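主题:Re: [Cernirwood-酿造] 回收酵母第二代出现黄油味,还能不能接着用
阅读时间:12 分钟
最后更新:三月

各位好:

回 Kedir Zeleke 的那封信。他问了几件事,我按他信里的顺序答,原文保留在中间,方便没收到前一封的人看。我自己的批次记录在 642 号本子里,下面提到的做法都是从那里抄出来的。

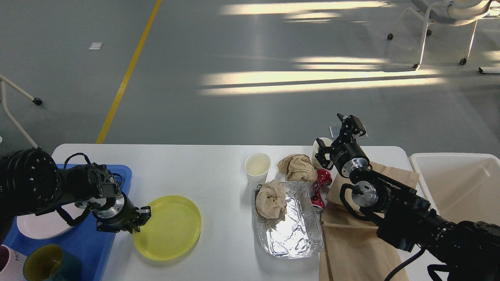
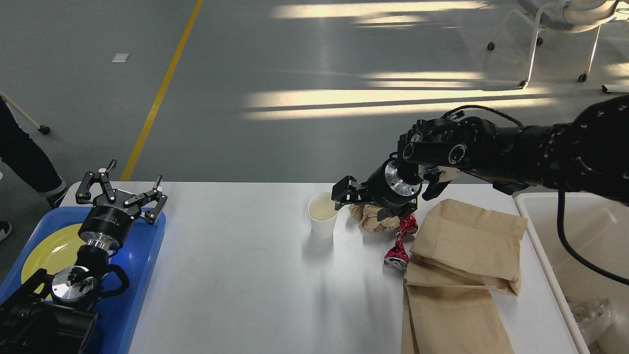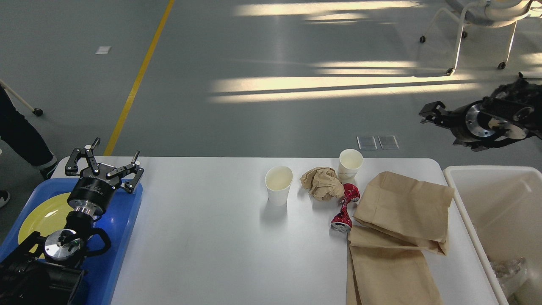
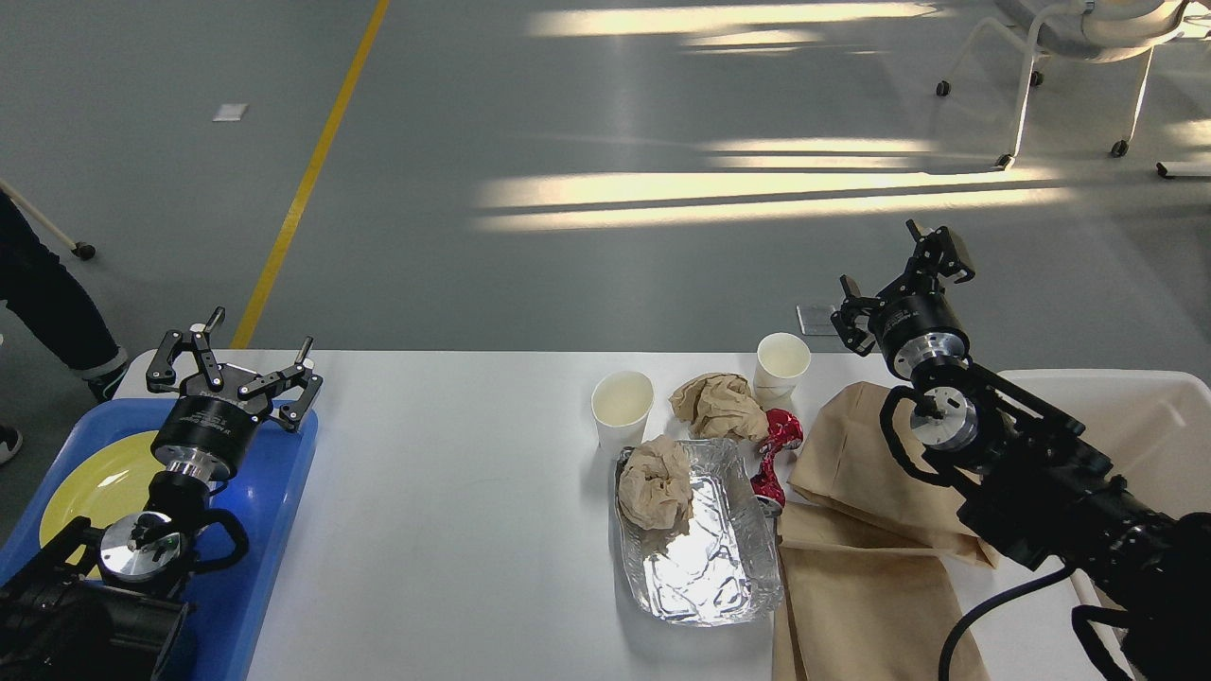
白桌子和桌上的东西,四张

先引原信:

> 发件人:Kedir Zeleke
> 主题:[Cernirwood-酿造] 回收酵母第二代出现黄油味,还能不能接着用
>
> 大家好,请教一个问题。我去年冬天开始做拉格,第一桶用的是 Vanix 的干酵母,两包,按说明复水以后投的。那一桶很干净,喝过的人都说好。装瓶那天我把桶底的酵母泥收了两罐,放在冰箱里,过了五个星期拿出一罐,倒掉上面的酒液,直接投进第二桶。
>
> 第二桶的配方跟第一桶一样,皮尔森麦芽为主,加一点慕尼黑。主发酵 9 度,没有动过温度。起发比第一桶慢了一天半,后来看着也正常,比重降下去以后我就直接降温冷贮了。现在冷贮了三个星期,开出来一尝,有明显的黄油味,舌头上还有点滑。
>
> 我想问:
>
> 一、这个味道是酵母坏了,还是染菌?
> 二、这一桶还有没有救?
> 三、冰箱里剩下的那一罐能不能再用?
> 四、投多少合适?我第二桶投了 300 毫升,桶里麦汁二十升出头。
> 五、要不要酸洗?我在别的地方看到有人说回收的一定要酸洗。
>
> 发酵桶是 Brusholm 的不锈钢锥底桶,底阀每次都拆开煮过。
>
> 谢谢。
> Kedir

下面是答复。

关于第一个问题

黄油味是双乙酰。来源有两个,一个是酵母自己发酵时的中间产物没有收拾干净,一个是乳酸菌一类的污染,主要是片球菌。单靠喝很难一口咬定是哪一个,但是可以看别的迹象。

染了片球菌的酒,除了黄油味,往往还会慢慢变酸,有时候酒体会发黏,能拉出一点丝,比重也可能在冷贮期间继续往下走。你信里只说舌头上有点滑,这在双乙酰偏高的时候本来就有,不能算证据。你可以再测一次比重,跟降温前那次对一下,再测一下酸度。如果两样都没变,我会先往发酵那边找原因。

从你写的过程看,发酵这边的原因很充分。第一,酵母泥放了五个星期,活力下降了,起发慢了一天半也说明这一点。第二,你从头到尾压在一个温度上,比重一到就降温。酵母在发酵前期会往外排一种叫 α-乙酰乳酸的东西,它在酒里慢慢氧化,变成双乙酰,然后酵母再把双乙酰吸回去还原掉。前面那一步很慢,温度越低越慢。你降温的时候,酒里多半还剩不少前体,喝不出来,等冷贮的三个星期里它慢慢转化了,这时候酵母已经沉底,没有力气去收,味道就露出来了。

所以比重到了不等于发酵做完了。我们邮件列表里每年冬天都有人问这个,症状都差不多。

第一桶没有出事,是因为新酵母健壮,数量也够,在你降温之前已经收拾得七七八八。同样的流程换成弱一点的酵母就不行了。

怎么在降温前知道有没有残留

用加热法。步骤很简单:

取两小杯酒样,盖上锡纸。一杯放在室温,另一杯放进热水里,水温保持在六十多度,泡二十分钟。拿出来以后放冷水里,降到跟另一杯一样的温度。然后分别闻,再分别喝。

两杯都没有黄油味,可以降温。
热的那杯有,凉的那杯没有,说明前体还在,再等两三天重测。
两杯都有,说明酵母还没有开始认真收,继续等,温度提一点。

样品一定要先放到同样的温度再比,热酒什么味道都大,会误判。另外有一部分人天生对双乙酰不敏感,我就是不太敏感的那种,所以每次都叫家里另一个人一起闻。你不妨也找个人帮忙。

关于第二个问题

能救,前提是没有染菌。做法有两种。

第一种,把整桶升温到 15 度,用二氧化碳从底阀轻轻往上吹几下,把沉下去的酵母重新搅起来,然后放着等。这个办法在冷贮时间不长的时候有用。你已经冷贮三个星期了,剩下的酵母状态不会太好,可以试,别抱太大希望。试一个星期,用上面的加热法测,没有动静就换第二种。

第二种,加高泡期的新酵母。另外煮一点麦汁,一升到两升就可以,用新鲜干酵母发起来,等它泡沫最高、最活跃的时候整个倒进桶里。桶里的酒要先升到十几度,跟新酵母的温度差不要太大,差得多了酵母会受惊,直接沉底。直接把干酵母撒进已经发完的酒里,效果差很多,酒精已经有了,糖又没有了,它醒过来也没事可做。

倒进去以后放五到七天,再测。干净了就重新慢慢降温冷贮。整个过程不要打开大盖,从小口加,加之前桶里通一点二氧化碳。这个时候的酒最怕氧,进了氧不光有纸板味,残留的前体也会更快变成双乙酰。

如果测出来确实变酸了,比重也在掉,这一桶就倒掉吧。然后密封圈、取样阀的胶件、软管全部换新的,不锈钢的部分热碱洗一遍,再用酸,再消毒。胶件上有划痕的话消毒剂进不去,煮也不一定煮得透,花不了几个钱,换掉省心。

关于第三个问题

剩下的那一罐,从收下来到现在已经两个多月了。我不会直接投。

先打开闻一下。正常的酵母泥闻起来像面包,有一点酒味,颜色是奶油色到浅米色。颜色发褐、有肉汤味或者酱油味,说明大量自溶,扔掉。有酸味、有药水味,也扔掉。

闻着没问题的话,可以做一个扩培。取一小勺,放进一升比重较低的麦汁里,室温,经常摇一摇。一天之内有泡沫,说明里面还有够多的活细胞。发完以后把上面的清液倒一点出来尝,尝不出怪味再扩到第二步。要是过了两天还没有动静,就没有必要再花时间了。

话说回来,干酵母一包的价钱并不高,为了一罐放了两个月的泥去做两级扩培,值不值看各人。我自己的规矩是冰箱里放两个星期以内的直接用,两个星期到一个月的做一次扩培,过了一个月就倒掉。有人放得更久也酿出过好酒,我没有那个耐心。

另外,罐子上请写清楚是哪一桶收的、第几代、什么时候收的。我早年有过两罐都没写标签的,一罐是小麦啤酒的酵母,一罐是拉格的,最后只好全倒。

关于第四个问题

你的投放量要分开看。体积一样的酵母泥,里面真正的酵母可以差很多。锥底桶放出来的泥,最先出来的一段深色,是死酵母、冷凝固物和酒花渣;中间一段颜色浅、稠度均匀,是最好的;最后一段又稀,酒多酵母少。如果三段混在一个罐子里,你量出来的体积说明不了多少。

拉格需要的酵母量大致是艾尔的两倍,温度低,繁殖慢,数量少了后面全是麻烦。新鲜、浓稠、取自中段的泥,你那个量对二十来升的普通浓度拉格来说是够的。放了五个星期以后就不够了,活细胞可能只剩下一小半。

有显微镜和计数板的人可以染色数一下,用亚甲蓝,死的变蓝,活的无色。没有的话,就按存放时间放大投放量,或者老老实实做扩培。不要光加量不管死活,死细胞太多会往酒里放脂肪酸和蛋白酶,泡沫会变差,还会有一股橡胶味。

充氧也要跟上。干酵母里自带养分储备,第一桶不充氧问题不大;回收的泥没有这个储备,投放前的麦汁必须充足氧。你信里没有写第二桶是怎么充的,如果跟第一桶一样只是倒桶的时候晃了晃,那就又多了一条原因。我用的是纯氧加不锈钢气石,开一分钟。用鱼缸泵加滤膜也可以,时间要长得多。

关于第五个问题

家酿没有必要每次酸洗。酸洗是把酵母泥的酸度降到细菌受不了的程度,低温下保持一两个小时,然后马上投放。它能压住一部分细菌,压不住野生酵母,对多数乳酸菌的作用也有限,同时会伤到酵母本身。用在已经很弱的酵母上,等于再打一棍。

至于用凉开水反复洗酵母,我以前也做过,后来不做了。水会把酵母泡在没有养分、没有酒精保护的环境里,酸度也升高,反而更容易长东西。现在我就是从中段放出来,连酒带泥装进消过毒的罐子,盖子松一点,进冰箱。收泥的时候罐口和底阀都喷一遍消毒剂,动作快一点,比洗几遍都管用。

上次那批 Teshome 的做法

顺便说一下 Teshome,有几位在别的信里问过。那是我一直在做的一款浅色拉格的名字,同一支酵母连续用到第五代,没有出过双乙酰的问题。流程如下,供参考:

麦汁冷到比发酵温度低一度,充氧,投泥。
主发酵的温度跟 Kedir 一样。
比重走完三分之二的时候停掉制冷,让它自己升上去,不用加热带。
升上去以后至少放四天,第三天做一次加热测试,没过就往后顺延。
过了以后每天降两度,降到快到零度。
降到底以后第二天就收泥,不等冷贮结束。

最后一条请注意。泥在桶底压得越久,状态越差,锥底中间的温度也比你表上看到的高。Kedir 是在装瓶那天才收的,等于这两罐泥在进冰箱之前已经在桶底躺了一整段冷贮。换成我,会把收泥提前。

升温的时机也不要太晚。比重已经完全不动了再升,酵母大多沉下去了,效果要打折扣。趁它还在干活的时候升,它自己就把事情做了。这个阶段升温不会带来多少酯味,酯主要在前面繁殖的时候产生。

代数方面,我到第五代就换新的,跟味道没有关系,主要是每一代都有一点点机会带进别的东西,我又没有条件做平板培养。深色的、高浓度的、酒花很重的批次,收下来的泥我一律不再用。高浓度的酒会把酵母累坏,酒花重的批次泥里全是渣,酵母表面也裹着一层苦味物质。顺序可以这样排:先做浅的淡的,再做浓一点的,最后一代做双料博克,做完就不收了。

还有一件小事,关于 Brusholm 的底阀。那个阀拆开以后,阀芯后面有一道很窄的槽,煮的时候如果没有把阀芯完全推出来,槽里会留东西。我那只第一次拆到底的时候,里面有一圈发硬的旧泥。Kedir 可以检查一下。就算这次的味道跟它没有关系,早晚也会有关系。

Kedir,请把复测的比重和加热测试的结果发到列表里,不要单发给我,别人也用得上。如果酸度有变化,请把测的时候酒样有没有排过气也写上,带气的样品测出来会偏酸。

下个月的交换品尝我带 Teshome 第四代和第五代各几瓶,想对比的人可以提前说一声。

——
Cernirwood 酿造邮件列表
回复时请删去不需要的引文

相关主题
- 冷贮期间气阻倒吸消毒液怎么防
- Vanix 干酵母开封以后的保存
- 加热法测双乙酰:酒样要不要先排气
- 旧冰柜改发酵箱,温控探头贴在哪里
- 转让:十九升汽水桶两只,密封圈已换
- 双料博克的投放量与充氧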